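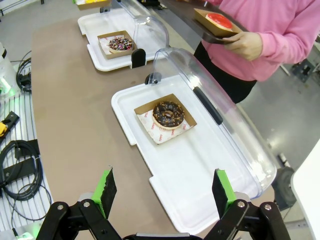 Food Service Basics
Unit 6: Holding and Displaying Cold Food

Read this before the practical. Bring it with you, along with the temperature log from Unit 5.

1. What this unit covers

Unit 5 dealt with getting food cold. This one deals with keeping it that way while people are looking at it and helping themselves. Most of what goes wrong on a buffet happens after the kitchen has done its job properly. The food leaves the walk-in at a good temperature, sits on a counter under warm lights, and gets handled by a few dozen customers before anyone checks it again.

We will cover holding temperature, time limits, covers, labeling, refilling, and the closing routine. Hot holding is in Unit 7 and is not on this week's sheet.

2. Holding temperature

Cold food that needs temperature control is held at 41 degrees F or below. That covers cut melon, cut tomatoes, cut leafy greens, cooked rice and pasta, sliced meats, most soft cheeses, egg dishes, and anything made with dairy. Whole fruit, dry crackers, most plain breads and most plain cookies don't need it.

Take the reading in the food itself. The dial on a display case tells you the air temperature at one spot, usually near the back, and the front row of plates can be several degrees warmer. Put the probe into the thickest part of the item. Wait for the number to settle. Wipe and sanitize the probe before you go to the next item, and again when you are finished.

If you are using ice, the ice should come up the sides of the pan to the level of the food. A pan sitting on top of a bed of ice is cold on the bottom only. Drain the melt as you go.

3. Time as a control

Some places serve cold items with no refrigeration at all for a short period. This is allowed in many areas, under written rules, and the rules differ. Look up your own local code before you answer the homework questions. The common version for cold food is:

- Food starts at 41 F or below when it leaves the refrigerator.
- It is marked with the time it must be thrown out.
- It is served or thrown out within four hours.
- It does not go back into the refrigerator to be used later.

There is also a six-hour version in the model code, where the food must never go above 70 F. It takes more checking and most small operations don't bother with it.

Students often ask if the clock starts again when a tray is topped up. It does not. If you add fresh food to old food, the whole tray has the age of the oldest piece on it.

4. Covers and guards

A cover does two jobs. It keeps off dust, insects, sneezes and sleeves, and it slows drying. It does not keep food cold. A clear cover in direct sun or under a spotlight can make the food underneath warmer than it would be with no cover at all, so think about where the display goes before you think about how it looks.

Points to check on any covered display:

- The cover closes fully without being forced.
- The handle can be reached without leaning over the food.
- There is a utensil for each item, with a handle long enough to stay out of the food.
- No cracks or chips in plastic parts. Cracked pieces are thrown away, since they can't be cleaned properly and may shed bits.
- Hinges and corners are clean. Crumbs and grease collect there first.

Clear plastic scratches easily. Wash it by hand with a soft cloth and mild detergent, rinse, sanitize, and let it air dry. Check the maker's instructions before putting any of it through a dish machine - many clear plastics cloud or warp in the heat.

5. Case study: the Mousavi lunch counter

The Mousavi counter served cold plates to an office building, with 100 covers on a normal day. Plates were made up in the morning and set out well before the first customers came. A check in November found sliced turkey at 52 F on the front row and 40 F at the back. The log showed 40 F all the way down the page.

Questions to think about for class:

Where was the staff member most likely taking the reading?
What could be changed without buying any equipment?
What should have happened to the front row when the reading was found?

Write half a page. We will go through it together at the start of the practical.

6. Refilling and closing

Swap trays whole. Take the old one away, bring the new one out. Use small trays and change them often. At closing, anything customers could reach for themselves is thrown out unless it is still in its sealed wrapper and still cold. Write down what was thrown out and how much. Those figures go into the ordering exercise in Unit 9.

7. For the practical

Closed shoes, hair tied back, no rings except a plain band. Bring a probe thermometer if you own one. The answer sheet is due at the start of the session, on paper.

Hartmut Petersen
Revised 30 May 2021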